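The restoration of a documentary about river ferrymen occupied Fitriani Chong for the better part of two years. As head of moving image at the Sondix archive, she supervised the work from the arrival of the first reels in January to the completed print.

"The negative had been stored in 27 cans, and two of them bore the wrong title," she said. "We began by establishing what we had."

The film, directed by Slamet Purba, was shot without synchronised sound. The songs were recorded separately and laid over the footage afterwards – a practice Ms Chong considers central to its character.

"Mr Purba did not wish the singing to match the lips. We were asked more than once to correct this, and we declined."

Funding was provided by the Jullex foundation. The restored version was first shown on 18 June 2023 to an audience of 200.

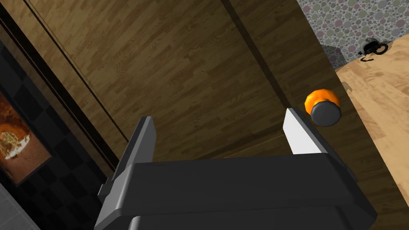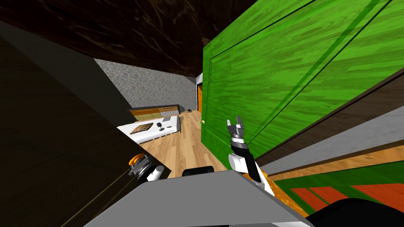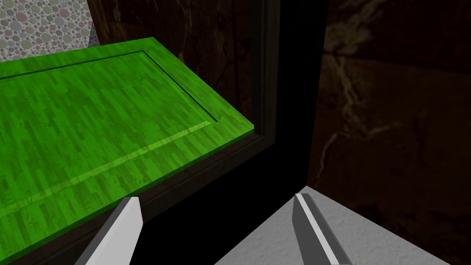 Asked about the subtitles, Ms Chong explained that the translator, Dewanti Sembiring, had worked from the director's own notebooks.

"Several verses are in a dialect for which we had no dictionary. Where she was uncertain, the line has been left untranslated."

A second film by the same director is now under inspection.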